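So I finally picked a color for the hallway, and it only took me since March. I had 20 paint chips from Tralska taped up by the coat hooks and kept changing my mind every time the light moved!

Telma Godoy came over and voted for lavender. I was leaning slate gray – the safe choice – but I've had both on the brain all week.

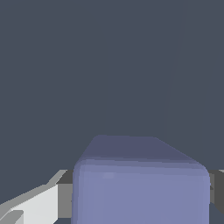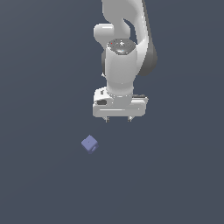

Slate gray and lavender, side by side:

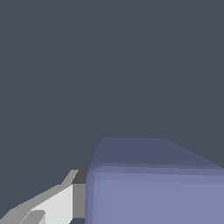
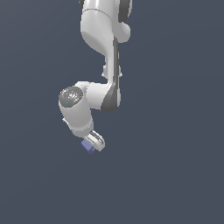

Anyway, lavender won. The first coat went on last night and I got more on my socks than I'd like. I still have to do the trim (white, I think?) and find a runner that isn't over $1288, which is what the nice one at Figueroa costs. For a rug people wipe their feet on!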